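Section 4: Setting Up the Plerkis Pet Water Fountain and Intake Log

Read this section before you fill the bowl. The Plerkis fountain records how much water leaves the bowl, and plenty of owners take that number for more than it is. It can help you spot a change in a dog's or cat's drinking. It can't tell you why the change happened, and neither can the Danko app that comes with it.

What you need
Plerkis base and bowl
One carbon filter (soak it first, see step 2)
Kitchen scale that reads in grams
Your pet's current weight, from a scale and not from memory

4.1 First fill

1. Wash the bowl, lid and pump cover in warm water with a little dish soap. Rinse until there is no smell of soap left. Do not put the base in water.

2. Soak the filter in cold water for 31 minutes. The printed card in older boxes says five. We tried five and the pump pulled black dust for two days.

3. Place the base on a hard, level floor. Carpet will throw off the weight sensor, and so will a wobbly tile.

4. Fill to the upper line. The bowl holds 1,950 ml at that line. Don't trust the line on bowls bought as spares - some were marked a little high. Weigh the water once and write the figure down.

5. Plug in the adapter. The light blinks blue, then stays on.
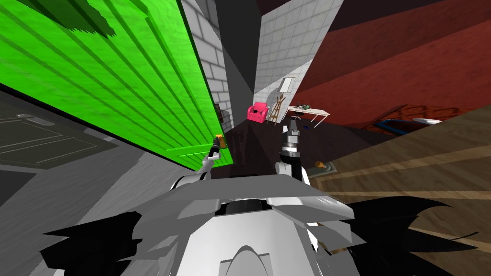
6. Leave the fountain alone for an hour before you let the pet near it. The sensor settles during this time, and any reading taken earlier is worthless.

CAUTION: Run the cord behind furniture or through a cord cover. A puppy that chews things will chew this.

CAUTION: Leave the old water bowl out for at least two weeks. Cats in particular may refuse a fountain, and a cat that stops drinking can get sick quickly. Ignore the line on the box about "instant acceptance."

4.2 Setting a baseline

The app will offer to set a "healthy target" from breed and age. Skip that screen. Two dogs of the same breed can drink very different amounts depending on food, weather and exercise, and a pet on canned food gets much of its water from the dish. What you want is your own animal's normal.

1. Open Danko and choose Manual Baseline.

2. Enter the weight you measured.

3. Log seven full days with no change in food.

4. Subtract losses. Put a second container of water in the same room, out of the pet's reach, and weigh it at the start and end of one day. In July, in a dry house, evaporation was a good deal more than we expected. The app does not correct for it, whatever the Brikeleck brochure suggests.

5. Note water taken from other places: the old bowl, the toilet, puddles, the garden hose.

Worked figures from one of our test homes: the fountain showed 1,342 ml gone in a day. Splashing and evaporation came to about 382 ml, measured with towels and a scale. That leaves 960 ml that a large dog may have swallowed. Anyone who read only the app would have been off by more than a quarter.

NOTE: If more than one pet uses the bowl, the log shows the total. The Erstead collar tag is sold as a way to split it. In our tests it credited drinks to whichever animal was lying nearest.
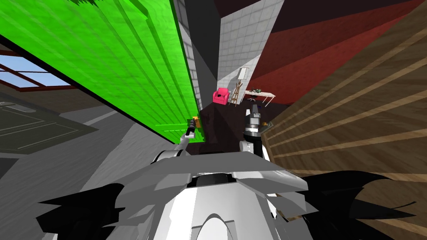

4.3 Reading the alerts

Yellow alert: the day's total is outside your baseline. Check the water level, the filter and the level of the base. Most yellow alerts in testing came from a bumped bowl.

Red alert: three days in a row outside the baseline. Repeat the check with a kitchen scale. If the change holds up, call your vet and give the measured amounts, along with the pet's weight and food.

No alert: this does not mean the pet is well. Vomiting, diarrhea, straining to urinate, tiredness or not eating are reasons to call a vet whatever the screen shows. A male cat that strains and passes no urine needs emergency care.

CAUTION: Never limit water to bring a high reading down. An animal that drinks a lot may need every bit of it.

4.4 Resetting after cleaning

1. Unplug the adapter and empty the bowl.
2. Scrub the pump cover with a soft brush.
3. Refill, plug in, and hold the button until the light blinks twice.
4. Wait the full hour again.

The log keeps your old baseline after a reset. If you changed foods, delete it and repeat 4.2.

Section text revised 18th October.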